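Workshop Notes > Packaging Bench > Entries

Entries Materials Test Log Suppliers Search

August, packaging bench, started 9:40

Carton and lid work for the Kikuchi tea set, continued from the last entry. The aim for this session was to settle the lid clearance, repeat the scuff test on the coated wrap, and get the insert drawing into a state where Trondach can cut from it. Got through the first two. The insert is half done, see further down.

Boards used: the 2 mm grey board from the Trondach batch, and the thinner Lavico board left over from the spring samples. Both had been in the rack long enough to settle to room conditions. I did not log humidity, which was an omission, and I will put the meter back on the bench before the next round.

Lid clearance

The first samples had the lid cut too tight. With the bare board the fit was acceptable, but the wrap adds thickness on all four inside turns as well as on the outside of the base, and the drawing only allowed for the outside. Result was a lid that had to be worked off one corner at a time, with creasing at the turns after a few cycles.

Opened the lid up by one board thickness in each direction. This overshoots. The lid now drops under its own weight and bottoms out with a knock, and if the box is lifted by the lid the base stays behind. Halved the allowance and recut. The third version goes down slowly, with air escaping round the skirt, and can be lifted by the lid with the base empty. With the base loaded it will part, and I think that is correct for a flat box. People should be carrying these from underneath.

Note for the drawing: the allowance is taken off the lid, never added to the base. The base is fixed by the insert, and the insert is fixed by the pot. If the base moves, everything moves.

Skirt depth left as it was. A full-depth skirt looks better on the shelf but is slow to open and needs thumb notches, and Kikuchi have asked for no notches. Stopping short of the bottom leaves a visible strip of base, so the wrap colour on base and lid has to match. On the last Tomano job it did not, and the strip read as a printing fault even though both rolls were within tolerance. Ask for both parts from the same roll.

Bench covering

Still working on the cloth with the green wood-grain print. It is kinder to the coating than the bare top and it stops the boxes sliding about while the corners are being pressed. Against that, the pattern of cracks and knots makes it hard to spot offcuts and dried glue, and I have twice picked up a crumb of glue on the underside of a lid. Wipe down between samples. A plain light cloth would be better for inspection, and I would keep the green one for assembly only.
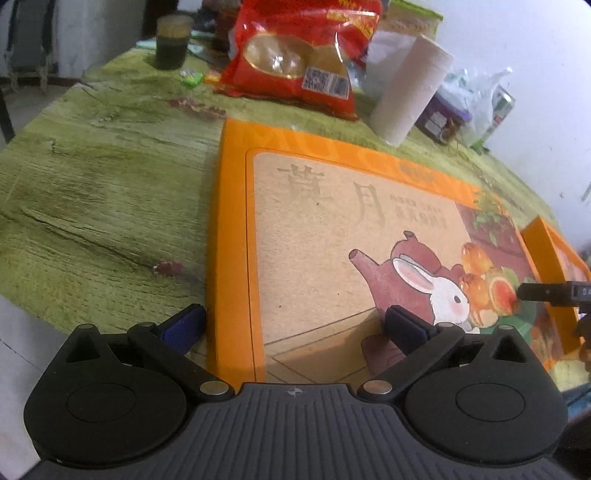
Scuff test next. Method as before: weighted felt pad, straight strokes, same patch throughout, check against an untouched offcut under the bench lamp. The target agreed with Lavico is 2,000 strokes with no colour on the pad and no break in the coating visible at arm's length.

Sample A, uncoated wrap, was run only as a reference. Colour on the pad at 173 strokes. Stopped there. There is no case for using it on anything with a solid border, where the first rub mark will be seen straight away.

Sample B, matt coating, single pass. Faint polishing along the stroke line from early on, then nothing further for a long while. First colour on the pad at 968. The polished track shows at a low angle and disappears from directly overhead. Fails against the target, but it fails gently, and for a box that spends most of its life in an outer sleeve it might be argued for.

Sample C, matt coating, two passes. Ran the full 2,000 with a clean pad. Slight polishing, less than B. The drawback is at the folds: the heavier coating is stiffer and on the tight turns it has a tendency to craze. Under the glass there are fine pale lines along two of the four lid edges, both running across the grain of the paper. The two edges running with the grain are clean.

So the coating is not the whole problem. Turning the sheet on the layout would move the cracking to the short sides, where the turns are shorter and easier to keep warm while folding. It would also waste more paper per sheet. I have not costed it. Someone with the current paper price should do that before we write to Lavico.

Strong flat colour taken right over an edge is the worst case for this, orange and red more than most, as the pale paper core shows through at once. A cream or off-white panel in the middle of the lid is far more forgiving and gives no trouble at all, being nowhere near a fold. If the designer is willing, a border that fades or breaks before the edge would hide most of it. I expect the answer to be no.

Registration

Checked the panel position on the wrapped lids. The eye picks up an uneven border long before it picks up a shift in the illustration, so measure from the border and ignore the artwork. The third lid was visibly out to one side. Cause was the board going down by eye on the glued sheet. Made a corner jig from scrap board, two strips at a right angle taped to the bench, and the lids laid with it are good enough that I had to use the rule to find any error.

The jig is in the left-hand drawer. It is marked L for lid. Please do not use it for bases, it is cut for the lid allowance and will put a base wrap out.

Small labels on the lid border are a separate matter. If they go on after wrapping they need their own template. If they are printed as part of the wrap they move with it and can be left alone. Printed is preferred. Lettering of a light weight on a strong ground also needs looking at under shop lighting, as it can sink into the colour and become unreadable at a normal distance.

Insert

The pot sits on its side with the spout along the long edge of the tray. Upright is more natural to look at but gives a deep box, and the whole point of the Kikuchi order is a flat one. Lying down, the weight is taken on the belly of the pot and the spout must touch nothing. The first cut-out followed the outline of the pot closely and the spout tip rested on the board. Opened the end of the slot into a plain rectangle. Looks less neat with the pot removed, but the spout is clear.

The lid of the pot goes in its own well, knob down, with a disc of tissue. Cups to follow once samples are here.

Tried the insert in two layers of the thin Lavico board against one layer of the 2 mm. The two-layer version is easier to cut cleanly and has some give. The single layer is stiffer and holds the tray flat when the box is lifted at one end. Leaning towards the single layer, with a folded support under the middle. Drawing is saved as a draft only - do not send it on, the cup wells are placeholders.

Glue

The new adhesive from Tomano has a longer open time than the old one. Useful for wrapping, as there is time to reseat a corner, but the lids need longer under weight. Took the first one out too soon and the turn-in lifted along one side. Pressed again and left it through lunch, fine at 14:15.

Do not thin it. Thinned glue wets the paper through, and the wrap stretches, then shrinks back and bows the lid. The bow on the second sample is from this and has nothing to do with the board.

To do

Recut the lid with the grain turned and repeat the fold check with the two-pass coating.
Same-roll request to go on the Lavico order.
Meter back on the bench.
Cost the turned layout.
Finish the cup wells when the samples arrive, then drawing to Trondach.
Blades are low. The ones in the open pack are for board, use a fresh one for wrap paper.

Stopped 16:50. Samples A to C are on the upper shelf in order, test patches facing out. The third lid is under weights and should stay there until morning.

Contact the workshop | Copyright Packaging Bench Notes | Back to top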